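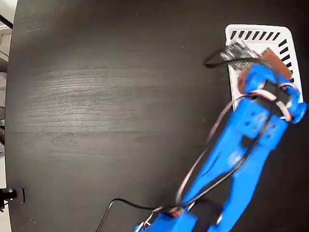
Rotgate Desk Arm Kit, blue

I've been selling the Rotgate for a while now and the question I get most is still "so can it do my dishes?" No. Sorry! But it can do more than I expected when I ordered the first one, and I'd like you to know what you're buying before you spend the money.

The arm is 3D-printed in chunky blue segments and the gripper comes already fitted. Servo cables run along the outside of the arm, so if you ever need to swap one you can get at it without pulling half the thing apart (I've done it at the kitchen table with a cup of tea going cold beside me).

So, chores. My favourite test is tray clearing, where you put a few bits of rubbish on a white plastic tray and ask the arm to pick them off. Crumpled foil is a good one to start on, all lumps and edges, plenty to grab. Flat things are miserable. Zuleica Portela, who tests every batch for me, ran 276 tries on our last tray program and the arm finished 166 of them. I was thrilled with that, she was less thrilled, and we're both right I suppose.

Folding a tea towel? Not yet. Wiping a bench? Sort of, if you don't mind the corners. Sorting screws by colour on a shop bench is much closer, and Milagros Ñahui has hers doing that most afternoons at the Lemcombe workshop. She still keeps an eye on it, and you should too.

What you get
Arm and gripper, assembled
Servo cables and controller
Table clamp
Power supply (Australian plug)
20 spare screws
Printed set-up guide

Good to know
Clamp it down before you power it up. It moves faster than you'd think!
Keep loose cables out of its reach.
A dark, plain table works best with the Awwad camera add-on, sold separately.
The Waliva gripper tips fit this model and do help with flat stuff, a bit.

Price is $1,000 including GST. The next batch is due in November, so email me if you'd like one put aside, and tell me what chore you've got in mind.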